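When the gripper fingers do not close evenly: how to find and fix the fault

With our hand-held grippers at Sikwood we had this problem in February. One finger came to the object first and pushed it away, and the other finger arrived late. With small cartons and thin wrappers the grasp was lost almost every time. I write down the steps I use now.

1. Stop the recording and switch off the gripper. Keep your own fingers out of the linkage arms, also when the power is off, for the spring can still pull them together.

2. Look at both pads. If one has turned on its screw, the tips will not meet. Loosen the screw, set the pad straight and tighten it again.

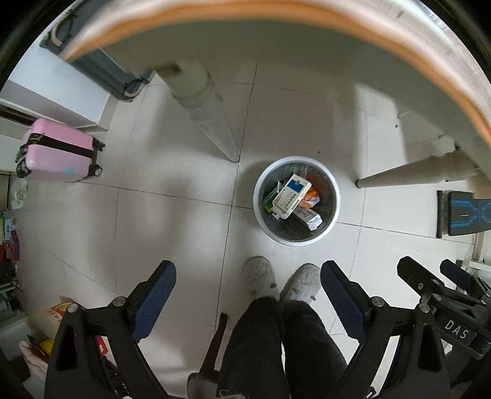
3. Move each finger slowly by hand. It should go the full way without a hard point. On unit 28 I felt a small stop near the end, and the cause was dust inside the joint.

4. Clean the joint with a dry brush. Please do not use oil. The Lambert spray which we tried made the dust stick and the fault came back after some 100 grasps.

5. Start the Natotent program and run the zero setting with the fingers fully closed. If error 347 is shown, the zero was not saved, and you must repeat this step.

Before you return to work, test with one soft and one stiff object. If the gripper still closes on one side, mark it and send it to the Skeltberg workshop.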